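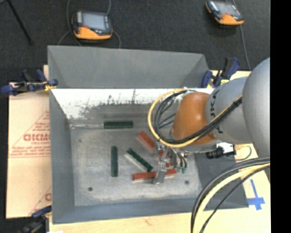

4. So, can it do the job yet?

People ask me this at every family dinner, and I still don't have a one-word reply. My co-author Gilmar Rocha says yes, with conditions. I say no, with exceptions. We have agreed to put both views in this section and let you pick.

The chore we care about is the dull one: take the parts out of the bin, one at a time, and set them down where the next person can use them. At the Varnero plant in Sullport, where we spent most of July, a new hire picks this up before the first coffee break. They reach in without looking, feel for an edge, and if two pieces come up together they give a little shake and carry on talking. I tried it myself and was fine at it within minutes (slow, but fine!). That shake is what kept me up at night, and we never got the arm to do anything like it.

4.1 What makes a bin hard

When I started on this I assumed the trouble would be big messy heaps. We ran 1,000 pick attempts over the whole study, and the heaps were mostly okay. With a deep heap there is nearly always something on top that the fingers can get around. The real misery comes near the end, when there are only a few blocks left and they have settled wherever they like.

Figure 7 gives you the idea. There's a green block lying right up against the base of the far wall, and that is the kind I dread. A gripper that comes straight down needs room on both sides of a piece, and a wall takes one side away. The other blocks lie at all sorts of angles, so the wrist has to turn to suit each one, and a red one is mostly hidden among the metal parts of the gripper. For the planner, a hidden piece like that is bad news, as the arm itself blocks the view just when a fresh look would help most.

Figure 7. Green and red blocks on the floor of the metal bin, with the gripper reaching in from the right.

Then there is the bin. We wanted a real one with some life behind it, and you can see how scraped the white band on the inner wall is. Worn metal is rough on vision software. In our early runs the detector kept reporting dark scuffs as parts, and the planner would very politely send the arm down to pick up a scratch. Gilmar retrained it on 500 views of bare metal and that mostly went away, though I still catch it now and then under the afternoon light.

4.2 Cables, and other things I used to skip in papers

I used to skim right past this kind of paragraph, so feel free. But look at how much hose and cable rides along with that wrist. Every turn the planner picks has to be one the hoses can follow, and a grasp that looks lovely on screen may ask for a twist we just can't allow. We ended up capping wrist rotation, which cost us some good grasps and saved us a lot of swearing. The Fagundes group in Trasusville reports the same headache with kitchen drawers, where the arm has even less space to work in.

4.3 Where that leaves us

For one kind of part, in a bin that stays put, with a person nearby to clear the last few pieces, I'd let the arm run through a shift. Gilmar would too, and he'd leave the building. For the home I'd wait. A toy box is a bin with soft things, stringy things and one mystery item at the bottom, and our system needs up to 20 minutes of setup for each new shape. My nephew's toy box would take until he's in college.

We turn next to the failed picks near the walls and the tilted-approach grasp we tried on them.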